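Joints in footway concrete: what we specify and what we get
Speaker notes, Brultport highways maintenance day

Opening

Keep this short. Most of the room lays or inspects footways and knows what a joint is. The talk covers spacing, timing, sealing and the survey we did in Brultport. Questions at the end unless someone can't hear.

Say early on that I am only dealing with unreinforced slabs cast in place. Precast flags are a separate subject and Hoekstra has the slot after lunch for those.

Why slabs crack

Concrete shrinks as it dries and moves again with temperature. If the slab is held by the ground beneath it, tension builds up until something gives. A joint is a line of weakness put where we want the crack to go. The crack still forms, at the bottom of the groove, and the surface stays tidy.

Three types to cover. Contraction joints are sawn or formed to part of the depth. Expansion joints go through the full depth with a compressible filler. Isolation joints go round anything fixed: column bases, chamber covers, walls. Isolation joints are the ones most often left out, and the usual result is a crack running from the corner of the base to the nearest edge.

Pause here. Ask who has seen a drawing that shows them. Expect few hands.

Depth and timing

The rule of thumb is a quarter of the slab depth. Too shallow and the crack wanders off the line. Saw as soon as the surface will take the blade without the edges ravelling. On a warm, windy day that may be the same evening. On the Nalla job in October the gang left it until the next morning and the slabs had already cracked between the marks.

Panel shape matters as much as spacing. Keep panels close to square. Long, narrow panels crack across the middle, so a wide footway needs a lengthwise joint as well as the crosswise ones.

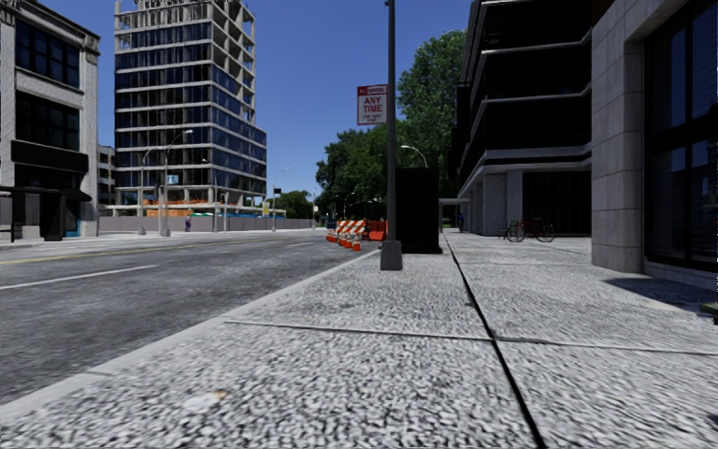 Notes by Bart Van Leeuwen
21 Mar 2018

A lengthwise joint also splits the width for the saw crew and gives them a straight line to work from. Where it crosses a transverse joint, carry both cuts right through the crossing. Stopping short leaves an uncut corner, and it will spall.

The survey

We walked the older streets on the Wuvau side and logged 126 panels. Of these, 14 had a crack away from any joint. Five of the 14 were next to a fixed base with no isolation material. The others were mixed: tree roots, poor sub-base, vehicle overrun at crossings.

Do not oversell this. It is one district, one contractor and mostly one decade of work.

Sealing

Views differ. Sealant keeps grit and water out of the joint, but it has to be renewed. Unsealed narrow cuts do well where the sub-base drains. Wide joints should be sealed - a stone wedged in an open joint will break the edge when the slabs expand.

Resealing under the current order, number 3030, covers expansion joints only. If asked about sawn joints, say they are not in this year's budget.

Details to ask for on drawings

Joint layout in plan, with the kerb line shown. Saw depth as a figure, never "to suit". Isolation material named at every base and cover. Joints in the footway lined up with joints in the kerb where the two are cast against each other.

Leave the last slide up during questions. Someone will ask about fibres. They help with early plastic cracking and do not replace joints.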